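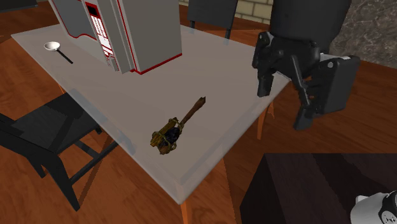
Why are we paying for simulation seats when the Tredstead site still hasn't got a second arm? Two readers sent in more or less that after the last issue, and a third wanted to know if the whole year's money had gone on software. It hasn't. Quick answer below, longer one when the quotes are in.

**Where the money is**

The arm budget for Tredstead is untouched. Ring-fenced, same line as before, waiting on a decision about the floor (see further down). The sim seats come out of the training and trials line, 5 of them, 1044 pounds a seat for the year. Grirora wanted us on their bigger package with the support desk thrown in. Said no for now, we'd use the desk maybe twice.

Prices before VAT. Somebody always asks.

**What we get for it**

Trying grippers before we buy them, mainly. The rendered room with the glass table is one of the scenes we've been running the parallel-jaw gripper in. Small spoon lying flat, a clubby torch-looking thing with a fat head and thin handle, a big boxy appliance taking up the far end. Awkward mix on purpose. A spoon is all about getting the fingertips low enough without hitting the top, the club is about where you take hold of it, and the appliance is just in the way, same as half the things on our real benches.

Glass top matters too. We have see-through surfaces at both sites and any depth camera we buy has to cope with them. Simulated glass is kinder than real glass, so treat a good result in there as permission to book a proper demo and no more than that. Please don't order off the back of a sim run. It has been tried.

**Gripper shortlist**

Down to 2.

- Mamo parallel jaw. 1917 pounds with the mounting plate, fingers extra. Spares held in this country, which counts for a lot after the spring.
- Grirora's own. Dearer, quote still not in, chased again this morning. Wider opening on paper. Fingers swap without tools, they say, we want to see it done.

If the Grirora quote isnt here by the time the next issue goes out we carry on with the Mamo and stop waiting.

Suction was on the list and has come off. Fine for cartons, no good for handles, and we'd have to run an air line across the walkway at Toststead.

**Things that keep getting left out of bids**

Had several requests land with just the arm price on them. Can't approve those. Put in:

- fingers, and a spare set
- mounting plate and bolts
- cabling, measured along the actual route (last time we were some 5 metres short)
- guarding or a scanner, whichever the risk assessment says
- delivery and lifting, the Tredstead goods door is narrow
- training days, including cover for the people being trained
- a service visit in year two

Leave a line for consumables as well. Pads wear. If you don't know a figure write "don't know" and we'll find it, much better than a blank box.

**The floor at Tredstead**

Still waiting on the load check for the bay by the back wall. If it passes, the second arm goes there on a fixed base. If it doesn't, we look at a mobile base and the cost goes up by a fair bit, plus we lose the corner where the trollies live. Either way no order goes in before the check. Layouts for both versions are pinned up in the office, scribble on them, pencil please.

**Toststead**

No new kit this year, sorry. You do get a seat on the sim licence, and the old bench arm is being serviced and not replaced. It was due out in August and didn't go, now booked in. Send over a list of the objects you handle most with rough sizes and weights and we'll get them modelled so your trials look like your own work. Odd shapes especially. Anything with a long handle, anything shallow, anything that rolls.

**Bids**

Forms are on the shared drive in the equipment folder, use the new one, the old one adds VAT twice. One form per item. Late ones go into the next round, the pot for this round is nearly all spoken for so get a move on if you've got somthing in mind.

Next issue: camera quotes, and the Grirora price if it ever turns up.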